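Gallardo promises cheaper delivery, but read the small print

May 6, 2022

Furniture seller Gallardo says it will cut the cost of home delivery in Jindbridge from July, in what it calls its fairest pricing yet. Shoppers may want to hold off on the cheering.

Under the new scheme, orders over £200 will be delivered free. Anything below that will carry a flat charge, which the firm has not yet named. At present, delivery is free on orders of £100 or more, so plenty of people buying a bedside table or a mirror could end up paying for something they now get for nothing. 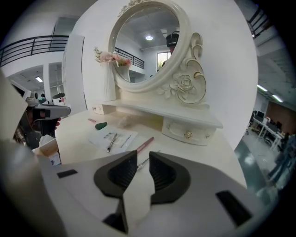 Gallardo argues that the old charge for carrying items upstairs will go, and that this will save money for customers in flats. It gave no figures to back this up. Asked how many orders include the upstairs charge, the firm said only that it was "a good number".

There is also the matter of waiting times. Deliveries will be handled by Zuduvero, a courier that took over the Pila rounds last year and was soon the subject of complaints about missed slots. Gallardo says customers will get a 2-hour window, and a refund of the delivery charge if the van is late. Those on free delivery would presumably get a refund of nothing.

Orders placed before the change will keep the present terms.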